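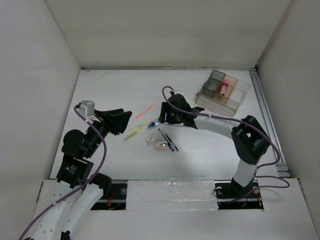 Station 3, pens and erasers on the table, sorting tray at upper right.

Lists > teleop-bench > Archive > March

Search this list Go

Subject: Re: [teleop-bench] Pen sorting: how much should the operator hesitate?
From: Mervin Petrenko

Replying below the quoted part. I trimmed the piece about the shipping labels because that was sorted out off list.

> We are starting on the stationery task at Peklow next week and I have
> read the notes for Griltance twice. Some of it does not match what I
> was told when I visited. The notes say the operator should complete
> each pick in a single motion with no pauses. On the visit I was told
> pauses are fine. Which is it?
>
> Also, do you throw out an episode when a pen is dropped, or keep it?
> We have three new operators and they will drop a lot of pens.
>
> Last thing. Our highlighters are fatter than our ballpoints and the
> operators close the grippers far too hard on them. Is there a setting
> for this, or is it only practice?
>
> Erby group, Peklow site

The notes are out of date on the first point. I wrote that page when we were still recording at the old speed, and I asked for single motions because the early operators would stop halfway to look at the screen and the model learned to stop halfway too. What we do now is allow a pause before the reach and a pause after the release. Between those two, keep moving. If an operator needs to correct the angle of the wrist on the way down, that is fine and I want it in the data, but it should be a correction and not a stop.

In practice I tell people to decide which pen they are going for, and which arm, before they touch the leader handles. Most of the dead time in our first batch was people making up their minds with the arm already out over the table. We went through that batch and kept 1,615 episodes out of 2,061. Nearly all of the rest went for that one reason.

On drops: keep the episode if the operator picks the pen up again and finishes. Mark it "recovered" in the sheet. Throw it out if the pen rolls off the table or ends up under the base of an arm, or if somebody reaches in with a hand. A hand in the workspace always means the episode is gone, even if it was only there for a moment and even if the rest was good. I have had arguments with people over this and I am not going to change it.

We had 77 recovered episodes in the last export. I would like more. A model that has only seen clean picks doesn't know what to do with a pen that has slipped sideways in the fingers, and it will carry on to the tray and open over it as if nothing was wrong. Your new operators are useful to us for exactly that, so please don't train all of the clumsiness out of them in the first few days.

Which brings me to the order we teach things in. Makowska has a different order, and theirs works too, but ours goes like this:

1. One arm, erasers only. They don't roll and you can grab them from most angles.
2. One arm, markers and highlighters lying on their own.
3. Same again, with two of them side by side.
4. Both arms, mixed objects, sorted into the tray.
5. Both arms, with a handover in the middle.

Step 3 takes the longest. Two pens lying next to each other look simple from the fixed camera and they are not. If you come down square on the pair you get both or you push them apart. You have to turn the wrist until the fingers line up across one pen, with one finger going into whatever gap there is, and then close slowly. I have operators stay on this step until they can do it with either hand. Almost everyone has a bad hand and avoids using it once you move them on to two arms.

For step 4, we ask that each arm stay on its own side unless the object can't be reached otherwise. Our tray is on the right, so the left arm has a long way to go. Some operators start dragging everything across the middle with the right arm because it is quicker. It is quicker, but then you have a set of two-arm recordings where one arm does nothing. I check for this by looking at the joint traces and not the video.
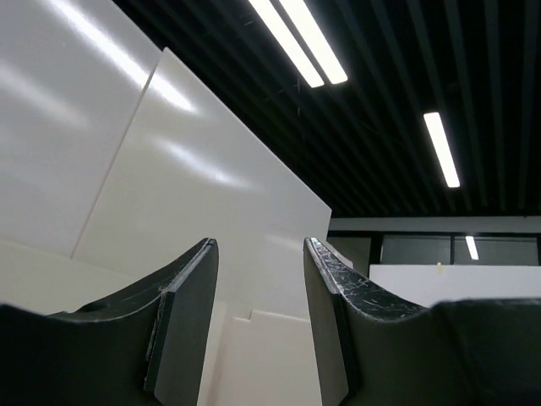
Closing force is partly a setting and partly practice. The setting is the current limit on the follower gripper, which is in the station config under the gripper block, and you should lower it in small steps until a highlighter no longer gets picked reliably, then come back up one step. The practice part is that there is no feel in the leader handle, so people squeeze until they are sure. Have them watch the wrist view while they close, and tell them to stop when the pen stops shifting between the fingers. You should also look at the fingertips themselves before you blame anyone. On ours the right one in the wrist view is covered in white scratches from the tip down along the curved edge, and the left one is much cleaner, with faint scratches and a bit of scuffing along the rim. I would not expect two surfaces like that to hold a smooth barrel the same way. Compare yours, and if they differ a lot, swap them as a pair. Don't change one finger in the middle of a batch.

Please also write down in the sheet when fingers are changed. The wrist camera sees them in every single recording, and a new pair looks different enough that I want to know where in the data the change falls. Same for moving a station, changing the lights, or opening the blinds if your room has them. The wrist view tips up toward the room when the arm is raised, so what is behind the table ends up in the recording whether you planned on it or not. Just be consistent within a batch, or change it on purpose and log it.

A few smaller things I noticed from the test upload you sent:

— The left and right wrist streams are swapped. The file names are correct and the contents are the wrong way around. Fix it in the station config, not by renaming.

— Your operators start recording before the arms are at the home pose. Wait until both have settled.

— Cable slack. Leave enough for a full turn of the wrist in both directions, and check it with the arm stretched out as well as folded. A tight camera cable pulls the wrist a little at the end of a long reach and the operator learns to fight it without knowing.

— Shuffle the pens between episodes. In the upload the blue one is in the same place eleven times running.

I will rewrite the Griltance page with the change about pauses and put the teaching order in there too, since it has only ever been in emails like this one. If the Makowska people want their order listed next to ours, send it to me before I start and I'll include it.

For the Peklow start, send me your first thirty episodes as soon as you have them and don't wait for the full batch. I can usually get through a set that size in a morning and it is a lot easier to fix a habit then. Mornings up to 11:30 are best if you want to call about any of this.

Mervin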